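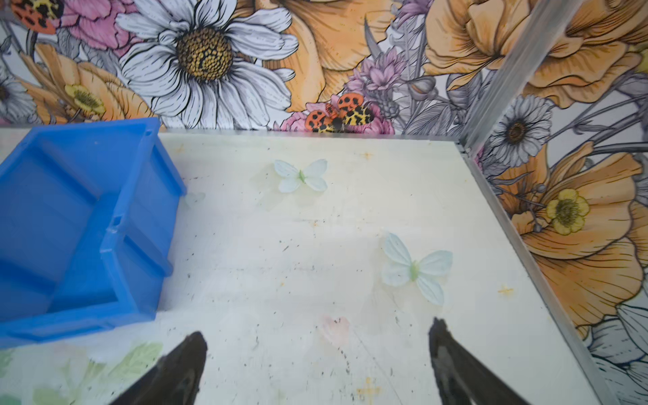
Why teach a robot by hand when you could just write code for it?
Because fake butterflies never land the same way twice, and I'd be writing special cases until I graduate.

So for my project, which I named Fanik, I drove the arm by remote control and recorded every run. The job sounds easy: pick up a butterfly, drop it in the blue bin. My goal was 200 runs, and I got there in January (my wrists still complain!). The wings are thin and see-through, so I learned to go for the little green body and close the fingers slowly. My first 6 runs were so jerky that I threw them out.

The floral wallpaper stayed up the whole time. One butterfly printed on it is orange with black spots, and I wanted to know if the trained model would ever go after it. I haven't tested that enough to say.

Next I want to have a second person drive, someone with different habits from mine, and train on both sets. The run logs are in the Fanik folder on the lab drive.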